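How Does a Robot Know What a T-Shirt Is?

By Solange Deschamps

Go and get a T-shirt. Any T-shirt! A clean one is nicer, but I'm not fussy. Drop it on the floor and look at the shape it makes. Now pick it up and drop it again. Different shape, right? You could do that 2000 times and I don't think you'd ever get the same lump twice.

You still know it's a T-shirt every single time. Your brain does that so fast you don't even notice it working. A robot has to be taught how, and the teaching is my job. I write software, which means I write the instructions that live inside a computer and tell a machine what to do. Most of my week goes into one program. It's called Sedholm, and it folds laundry (slowly).

Why a shirt is harder than a block

When I started, I worked on a program that stacked blocks. Blocks are lovely. A block stays the same shape when you push it, so once the computer knows where one corner is, it can work out where all the others must be.

Cloth is floppy. If you pull one corner, the rest might slide along, or bunch up, or fold under itself and hide. My friend Kiprono Khaemba works on the part of Sedholm that does the looking, and he says cloth is like a puddle with sleeves. I've been trying to think of a better way to put it for weeks and I can't.

So our program has three big jobs. It has to look, it has to plan, and it has to move. Then it goes back and looks again.

Job one: looking

A camera doesn't see a shirt. It makes a picture out of tiny colored dots called pixels, and to the computer each dot is only numbers. For a black shirt on a white table, the shirt dots have small numbers and the table dots have big ones. That's a pretty easy start! The program can say "all these dark dots are touching each other, so maybe they're one thing."

Then it has to find the useful places. We call them key points. On a T-shirt they are spots like the two shoulders, the ends of the sleeves and the bottom corners. Kiprono taught the program by showing it lots and lots of pictures where a person had already clicked on those spots. After enough pictures, it can make a good guess on a new one.

It also gives each guess a score that says how sure it is. I love this bit. A shoulder lying out in the open might get a high score, and a sleeve tucked underneath gets a low one. When the scores are too low, Sedholm doesn't try to fold anything. It has a go at spreading the shirt out first.

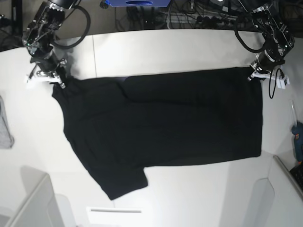

Two grippers, one black T-shirt. One has hold of a corner near the collar and the other has the opposite corner along the top.

Job two: planning

Planning means deciding what to do before you do it. You plan too, like when you put your socks on before your shoes.

For a folding program, a plan is a list of moves. Each move says where to grab, where to go, and where to let go. A short one might read like this:

Left hand, go to this point.
Right hand, go to that point.
Both hands, close.
Both hands, lift a little.
Both hands, travel toward the middle of the shirt.
Both hands, lower and open.

It looks simple when you write it out, but there's a lot hiding in there. How high is "a little"? Too low and the cloth drags. Too high and the whole shirt comes up off the table and swings about. And the two arms mustn't bump into each other, so before anything moves, the computer runs a pretend version. It draws both arms as simple shapes, a bit like sausages, and slides them along the path. If the sausages touch, it throws that path away and tries another.

My first path checker was called Tornthorpe, and it was so careful that it threw away everything. I'd press the button and the arms would just sit there. I thought it was broken! I'd told it to keep 40 centimeters between the arms at all times, and the shirt wasn't wide enough for that. One wrong number, one whole Wednesday gone.

Job three: moving

Now the plan has to turn into real movement. Every arm has joints, like your shoulder, elbow and wrist, and every joint has to turn by the right amount at the right moment. Put your finger on your nose. You didn't think "elbow, bend this much" – you only thought about your nose. The program has to work backward from where the gripper should end up to how each joint should turn. The grown-up name for that is inverse kinematics, which you're welcome to say at dinner.

With two arms there's one more thing to worry about, and that's timing. If two people carry a bedsheet and one of them runs, it goes badly. So both of our arms follow the same clock, and the program checks over and over that neither one has gotten ahead.

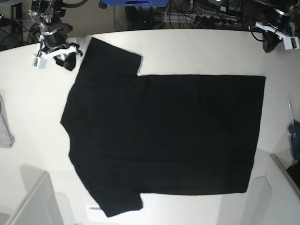 And then back to looking. This is the part I'd most like you to remember, if you only remember one. The program never assumes that a move worked. It opens the grippers, gets the arms out of the way so they don't block the view, and finds all the key points again from scratch. Where's the collar now? Did that sleeve go where I wanted? If the answer is no, it makes a new plan from wherever the shirt has ended up. This going around and around is called a feedback loop, and you use one whenever you pour a glass of juice and watch the level go up.

Some questions I got from readers

"Does it know what a shirt is for?" No. It knows where the shoulders probably are. It has no idea that people have shoulders too.

"What happens if you give it a sock?" In our version it looks for two sleeves, doesn't find them, gives itself terrible scores and stops. Test number 2144 in my notebook just says "sock, gave up," and I put a happy face next to it. Stopping was the right thing to do!

"Can I be the robot?" Yes, and you should.

Try it at home

You need a friend, a T-shirt and a table. One of you is the program and the other is the robot. The robot closes both eyes and can only pinch with a thumb and one finger on each hand. The program gives the instructions out loud, but isn't allowed to say "fold," "shirt" or "sleeve." You can say things like "left hand, forward a bit, down, pinch."

Swap after one try. I did this with Eugénie Lefèvre, who works on the moving part with me, and we ended up with a sort of ball.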